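Waseck 934 Threshold Seal for Double Doors

Item no. 934-D
Maker: Waseck
Stocked at: Farkthorpe counter and warehouse

Overview
The 934 is a two-part bottom seal for pairs of interior swing doors. Each leaf takes one aluminum carrier with a replaceable rubber blade. A short overlap piece closes the gap where the leaves meet. The seal limits drafts, dust and light under the doors. It is not a fire or smoke seal and carries no rating for either use.

Specifications
Carrier: extruded aluminum, clear finish
Blade: black rubber, push-in
Gap covered: 3 mm to 8 mm
Fixing: slotted screw holes, 5 per carrier
Supplied: two carriers, two blades, one overlap piece, screws
Handing: none, carriers are reversible

Fitting
Measure the gap with both leaves closed, at the hinge side and at the meeting edge. Use the larger figure. Cut each carrier with a fine-tooth saw and remove burrs before sliding in the blade. Leave the blade slightly long and trim it after the carrier is fixed. Set the screws at the middle of the slots, close the doors, lower the carrier until the blade touches the floor, then tighten.

On uneven floors, set the height at the highest point of the swing. A blade pressed too hard will fold and wear early — light contact is enough.

Compatibility
Suits flush and paneled leaves with a flat bottom rail. Doors fitted with Vurus floor bolts need a notch in the inactive leaf's carrier. Not suitable for Cavalcanti sliding pairs.

Spares
Blades are sold singly as item 934-B. Overlap pieces are item 934-P.

Returns
Cut carriers cannot be returned. Uncut sets are accepted in original wrap.

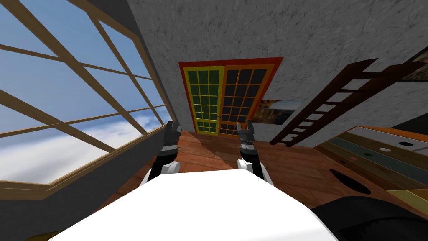 Rendered interior with double door.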